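How I Finally Stopped Fighting With My Stapler

By Perrine Marty | September | 3 min read

107 shares | 12 comments

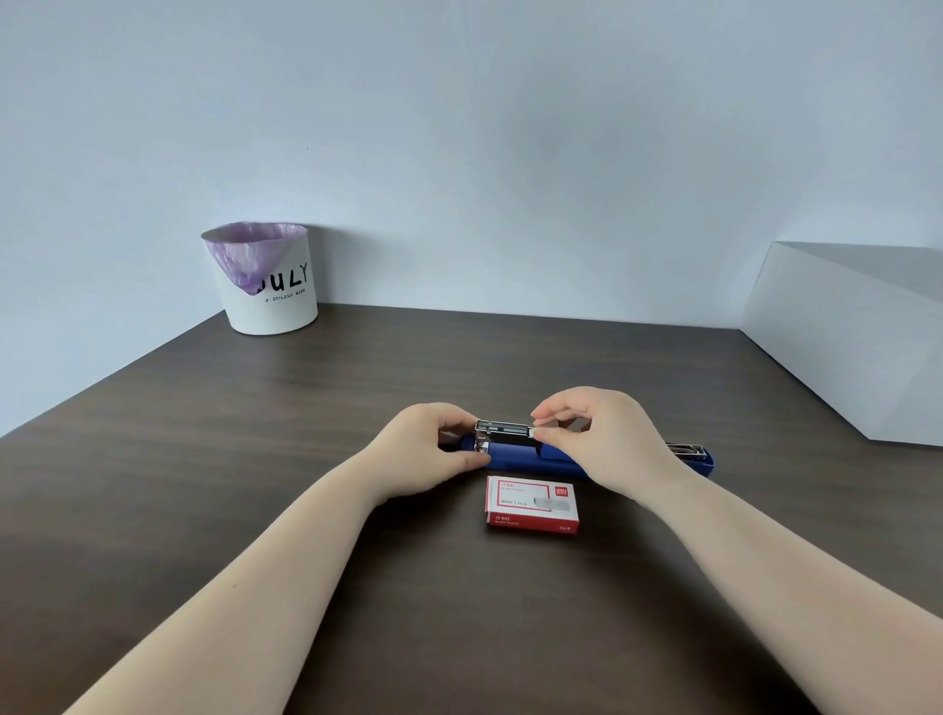

Channel open, box of staples within reach.

I do all our household paperwork at the table - school forms, receipts, the recipes I print out and then spill things on - and for years I was the person banging on a stapler with the side of my fist. Then my neighbor Chaltu Abdella watched me do it one evening and very kindly took it out of my hands. Most of what follows I got from her, plus a few things I worked out on my own by ruining a lot of paper.

Load it on a table. I used to do it in midair, walking around with the phone under my chin, and I was finding staples in the rug for weeks (sometimes with my heel!). Set the stapler down flat, keep one hand on it and use the other to work the channel open. Go slowly, as some of them have a pretty fierce spring.

Look inside before you put anything in. If there's a stub of three or four old staples in there, tip them out. A short leftover piece likes to lean over and wedge itself under the new strip, and then you're digging around with tweezers.

Legs down! The points of the staples face the paper. I know, I know, but I have put them in upside down more than once, usually at tax time.

One strip at a time. Mine takes a full strip and that's it. Cramming in a bit extra "to save a trip" is how I bent the pusher on my last stapler, a little Bullix I was really fond of.

Check the size on the box. The small desk kind and the heavy kind look close enough in a drawer, and a staple that almost fits is worse than no staple at all. I keep the box right with the stapler now so I can buy the same ones again.

If it jams, open it up and ease the bent one out with tweezers or a thin butter knife. Point the stapler away from your face while you do this, please. Then try it on scrap paper a couple of times before you go near anything important.

And if the legs come out curling outward on the back, look at the little metal plate at the bottom. On lots of staplers it turns around for temporary pinning, and somebody in your house may have turned it. In our house it was me.

Next time I'm doing the tape drawer, so send me your tricks for finding the end of the roll.

Filed under: Paper & Desk
1287 views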